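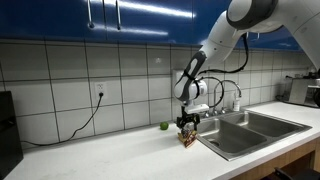 青い吊り戸棚のキッチン、目地と流し台まわりの話
キッチン・水まわり掲示板 > 掃除と整理 > 返信 7件

ketill_b
引っ越してきて最初の9月、やっとキッチンに手をつけました!つやつやの青い吊り戸棚に白い大判タイル、目地は濃いグレー。内見のときからこの組み合わせに一目ぼれで、正直ほかの部屋はほとんど見てません(笑)
相談は二つです。
1)目地は濃いグレーのままか、白に塗り直すか
2)シンク左の白い天板に何を置くか。いまは小さな包みやらライムやらが集まってくる場所になってます

mansik724
濃いグレーのままに一票!うちは前の家が白目地で、コンロの後ろだけ黄ばんで毎月こすってました。格子がくっきり出るのも青い扉に合っててかっこいいと思います。

ジャンベルグ党
自分は白に塗り直す派です。目地が濃いと線が目立って、狭いキッチンだと壁が迫って見えませんか。うちは Jumberg の目地ペンで塗って、一晩で別の部屋みたいになりました。楽しいですよ、あの作業。

mansik724
>ジャンベルグ党さん
ペンは水がかかるところから剥げてきますよ。蛇口の後ろは特に。うちは14か月で元の色が出てきました。

ジャンベルグ党
>mansik724さん
下地の油を落としてから塗りました? うちは二年目ですが無事です。まあ、剥げたらまた塗ればいいので!

ゆくらん
目地の話に割り込みます、二槽シンクうらやましい!!左が大きくて右が小さいタイプ、使いやすさが段違いですよね。私は左で洗って右に水切りかごを入れてます。背の高いグースネックの蛇口なら、28センチの鍋も斜めにしないで洗えるんじゃないかな。
あと天板ですが、シンクの左はぜひ空けておいてください。洗う前の野菜の置き場があるだけで料理がすごく速くなります。ライムは浅い鉢に入れて窓辺へ、包みは扉の中へ。

jytte_h
私は逆で、出しておく派。お菓子をしまうと存在を忘れて、賞味期限切れが年末に20個出てきた実績があります。浅いトレーを一枚置いて、載る分だけ出すのはどうでしょう。Sura の細長いトレーが奥行き14センチで、コンセントの下の壁際に沿わせるのにちょうどいい。
ただ、コンセントから左の家電まで天板の奥をコードが這ってますよね。トレーを置くなら先にコードをまとめたほうが拭き掃除が楽です。タイルに貼る小さいフックで十分。

ketill_b
みなさんありがとうございます!読んでるだけでわくわくしてきた。
目地は濃いグレーのままでいきます。ジャンベルグ党さんの「別の部屋みたい」にはだいぶ揺れたんですが、まず重曹で磨いてみて、それでも気になったら蛇口の後ろ以外をペンで試します。
天板はトレー案にします。ゆくらんさんの「左は空ける」も捨てがたいので、トレーは壁にぴったり寄せて、手前は野菜用に死守の予定。コードのフックは明日買ってきます。
あともう一つだけ。吊り戸棚の扉、照明がきれいに映り込むのが好きなんですが、そのぶん指紋もよく見えるんです。つや有りの扉って何で拭いてますか?

ゆくらん
固くしぼったマイクロファイバーで拭いて、すぐ乾拭き。洗剤は使っても薄めた中性だけにしてます。メラミンスポンジはつやが消えるので絶対だめですよ!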